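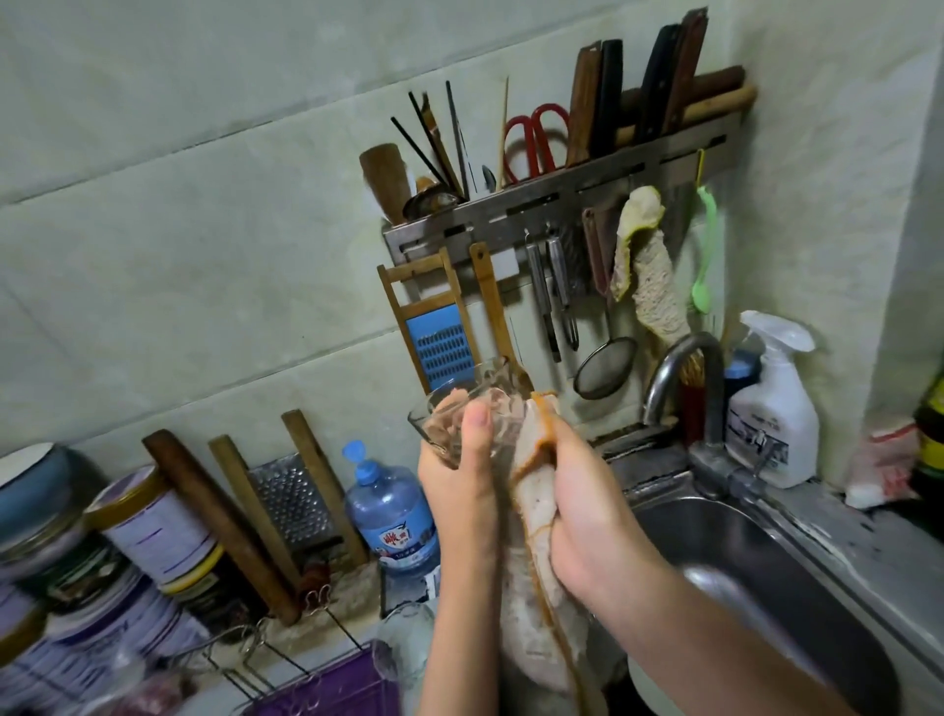 Glass number one, loofah in hand, with the rolling pins standing by.

So the robotics club has a project for the fall, and it's dishes! We voted back in August (Terach, the plant watering idea, lost badly, and I'm still a little sad about it), and now we're trying to teach an arm to wash a drinking glass. The project is called Dondura, a name that came out of a very long group chat and means nothing at all as far as I know.

Before the arm gets to do anything we need examples of people doing the job, lots of them. Our goal is 200 clips of hand washing and as of 15 Sep 2023 we have 93, so we're getting there. I threw out 44 others, mostly my own, for being too short or having my sleeve in the way (roll them up, everybody, please).

I've also been thinking way too much about how I hold a glass. Left hand low around the base, right hand pushing the loofah onto the rim, and I never once decided to do it that way. The loofah is a pain for the software, by the way. It's long and floppy and it dangles, and our tracking code, which we named Endon, keeps losing the bottom end of it. A regular square sponge would be so much easier, but I voted to keep the loofah and I'd vote that way again.

The other thing is clutter. A real kitchen has knives and peelers and scissors and chopsticks all up on the wall behind the sink, and clear glass in front of all that is hard to pick out. We tried 5 different settings last week and the fourth one was pretty decent, so that's what we're using for now.

Next up is the Živković Cup, where we get one short demo slot and a table. I don't know yet if they'll let us bring water. I've emailed them twice! If the answer is no we'll do a dry run with the loofah and a clean glass, and I'll post the rules here once I have them.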